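Kivetti opens its robot workshop to visitors

Jun 12, 2018 - Kivetti has held its first open day at the new workshop, together with its partner Domero. In total 26 guests came to see the two-armed stations at work and to speak with the engineers.

The programme had two demonstrations, both on handling of soft household goods such as folded towels. Each lasted 18 minutes and was followed by questions, mostly on grip force and on labour costs.
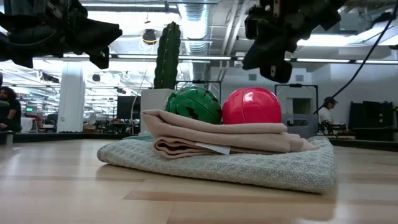
Guests from Forsberg also received a first look at Forkorix, the control software which Kivetti develops since December. The licence will be offered to smaller laundries and care homes at a price of $3,000 per station.

A second open day is planned. Requests can be sent to the Kivetti press office.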